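Why my bin picking planner was always wrong by the same amount

8/8/21

I promised in my last post to write about the grasp planner, and then I did not write anything for a long time. Part of the reason is that I was ashamed of the bug. It is fixed now, so I can tell the story.

For readers who are new: I work on the software side of a small bin picking cell in Masbridge. The hardware was there before me. My part starts where the point cloud arrives and ends where a joint trajectory leaves. Between these two there are four programs, and I wrote three of them. The fourth, the collision checker, was written by Benedek Fekete, and it is the only one that has proper tests.

The name of the whole package is Kesier. It takes one cloud of the bin, cuts away everything that belongs to the walls and the floor, divides the rest into objects, proposes grasps for each object, and gives the best one to the motion planner. If the motion planner cannot find a path, it takes the next grasp from the list.

The problem

In spring we began to see failures near the walls. In the log it looked like this:

grasp candidates: 46
after collision check: 2
no path found, requesting new cloud

Then a new cloud came, with almost the same 46 candidates, and almost all of them were rejected again. The arm stayed in its waiting position and I drank too much coffee.

I first suspected the segmentation. When two blocks lie side by side, the gap between them can be so narrow that the depth data closes it, and my code sees one wide object. The gripper cannot open enough for a wide object, so all the grasps across it are thrown away. This was a real problem and I spent two weeks on it. I now split the clusters by color before I split them by shape, which helps a lot with red against green and of course does nothing for red against red. For the second case I fit boxes of the known width and keep the split if both boxes explain the points well. It is not elegant, but it runs fast enough.

After this the number of candidates was better, but the collision check still rejected nearly everything close to a wall. So I wrote a small tool which draws the rejected grasps together with the shape that caused the collision. I should have written it in the first week.

With the tool I saw it in five minutes. The bin in our collision model had straight walls, like a shoe box. The real bin becomes narrower toward the floor. Somebody (me) had measured the opening at the top and also the floor, and then used the floor size for the full height. So in the model there was solid metal in places where in reality there is air, and the wrist of the robot was "hitting" it every time it came from the side.

I replaced the box with four tilted planes and a floor plane. Irén Dobos asked me why I did not simply use the mesh from the drawing. I tried, but the bin has lived a hard life and the planes I fit from the cloud are closer to it than the drawing is.

The cables

The other thing missing from the model was the cable bundle. The robot model contains only the links, so for the planner the arm is a clean and smooth thing. The true arm carries a big loop of cables close to the gripper. I did not want to simulate a flexible cable, so I put capsules around the area where the loop can be and attached them to the link. Benedek's checker accepts capsules, and one check costs almost nothing more.

The capsules are generous. This means we lose some grasps in the corners, but I prefer a rejected grasp to a pulled cable. When I have time I will make their size depend on the wrist angle – the loop does not stick out by the same amount in every pose.

How I test it

I keep a set of 233 recorded clouds, and every change to the planner runs against all of them during the night. Before the wall fix the planner returned a complete path for 173 of them. I will publish the new number when I have also checked the paths by eye, as a planner with a wrong model can look very successful.

For the live tests I use the colored blocks, three red and three green, with some of them touching. It is a small set, but it contains the cases that hurt me.

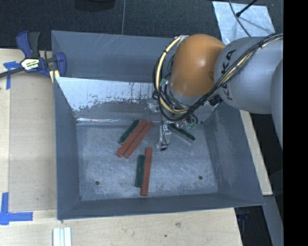

What is still open

The reflections. The metal of the bin is shiny in some places, and there the cloud has holes or points that float in the air. At the moment I delete all small clusters, and sometimes I delete a piece of a real block with them. Irén thinks we should merge clouds taken with different exposure times. I think she is right, but the driver is old and changing the exposure is slow.

Also the retry logic. If all grasps fail, the program asks for a new cloud of a bin where nothing has moved, and it is not surprising that the answer is the same. I want to add a gentle push as a possible action, so that a block near the wall can be moved to a better place. For this I need a planner that permits contact on purpose, and Benedek is already worried about his tests.

The fitting code for the planes is in the tools folder of Kesier, in case you have access. The configuration file still says "straight_walls: false" and I will leave it there until November, when we clean up the old options.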